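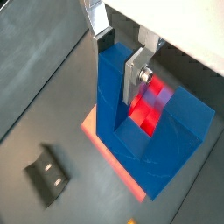

The Skamus open day is sold to parents as a chance to see how toys are made, and I went along with my arms folded. I have bought enough "built to last" playthings to know how the phrase is used. The company makes big chunky building blocks for nurseries and preschools, and its leaflet promises that they will look as good in year ten as they did on delivery. A big blue U-shaped block like the one at the top already has faint pale streaks and scratches across its matte surface. I don't mind scratches on a toy. I mind leaflets.

The tour left from the parking lot in groups of 22, which is too many for the corridors they took us down. If you were at the back, as I was, you heard every third sentence. The first stop was the color room, where bags of pellets are stacked on pallets and a woman in a hairnet let the kids run their hands through a tub of yellow. That was good. The talk that went with it was less so. We were told the plastic is "responsibly sourced," and when a father near me asked from where, the answer was Koster. Koster is the supplier. He knew that already, it was printed on the bags.

Next came the molding hall, seen through a window. It is loud even behind glass. A mold shuts, opens, and a part drops onto a belt, over and over, and my daughter would have watched it until closing time. The guide said a mold costs as much as a house and is good for years. She didn't say what sort of house.

Then the drop test, clearly the part they are proudest of. A block goes up a tube and comes down on a steel plate, and a sign on the wall says each design gets 1,000 drops before it is approved. We saw three. I asked whether the blocks are also tested for being left outside all winter, chewed, or driven over, which is how ours have gone. The reply was that the products are intended for indoor use. Fair enough, but there is a picture of a sandbox on the cover of the catalog.

Lunch was in a tent run by Herrero, a local caterer, and I have no complaints about the rice. The line was another matter. We stood in it for 50 minutes while a man with a microphone ran a raffle for people who had already eaten.

The afternoon had a "play lab," a carpeted room with a pile of blocks in it. The children loved it, as children love any pile of blocks. A panel on the wall claimed that large blocks improve concentration, language and sharing. There was a small number 13 after the claim, so I looked for the footnote. The footnotes stopped at 12. I watched two boys share a long red piece by each pulling on one end of it.

The shop is at the exit, naturally. Prices are a little lower than in stores, though the seconds bin is the only real bargain and it had been picked over by the time our group got there. I compared a starter set with the one Lullov sells and I can't see what the extra money gets you, apart from a nicer box. The pieces felt heavier, I'll give them that. My daughter picked out a bag of odd wheels from the bin and carried it home on her lap.

Entry is free, parking isn't. They are doing another one in January, with smaller groups according to the poster, and the molding hall will be running then too. If you go, take sandwiches and stand at the front.

Posted 26/08/2018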